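Arwood Street supper swap is back, and it's bigger

I'd been grumbling all summer that there's nowhere to eat on Arwood Street after 5 in the evening, so you can imagine how happy I was when Imelda Samonte told me the supper swap is coming back in September! If you missed it last year, you bring one dish, you get a ticket, and you eat whatever everybody else cooked.

Last year they fed 108 people out of one very small kitchen (I was in line for the noodles twice, no regrets). This time Imelda has the old Telberg hall and is planning for up to 200, with 14 cooks already signed up. Alfredo Dimaculangan is doing his pork stew again, and Yayra Zakaria is making peanut soup, which I have been thinking about since she mentioned it.

One change this year: no paper plates and no plastic forks. You bring your own plate or bowl, something to eat with and a mug for tea, and you take them home dirty.

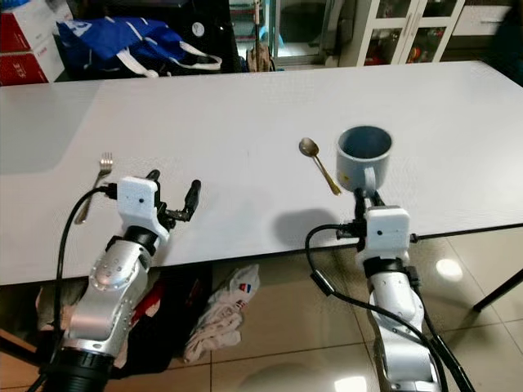 How to get in

Tickets are at the front desk of the Telberg hall, and they're free if you're cooking. Everyone else pays five dollars at the door. Tell Imelda what you're making when you pick yours up, please, so we don't end up with a whole table of potato salad like last time. I've put myself down for cornbread and I'm already nervous about it.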